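Fillwood Fabric Care: Frequently Asked Questions

We use cookies to remember your settings. Accept | Manage

What fabrics does Fillwood take?
Cotton, linen, twill, satin weaves and most blends. We do not take leather, fur or anything over 14 pounds.

Can I send items with a sheen?
Yes. Turn them inside out before you fold them. A sheen can look copper from one side and tan from the other, so check for stains in daylight and from two angles. 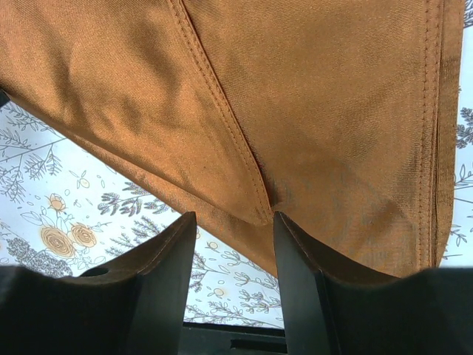 Brown twill with a topstitched seam and a double-stitched hem.

Do I need to mark a stain?
Please do. Use the paper tags in your Fillwood bag and pin them through the seam allowance. Shadows in a fold are easy to mistake for a smudge, so smooth the cloth flat before you tag it.

How should I fold large pieces?
Fold along the seams where you can and keep hems to the outside. Roll heavy cloth loosely.

Do you repair hems?
Yes, up to 200 inches per order. Double rows are charged as one hem. Thread is matched by eye.

How long does it take?
Cleaning takes 4 working days. Orders with repairs take longer in August, when the Seixas shop is closed and all sewing goes through Clutero.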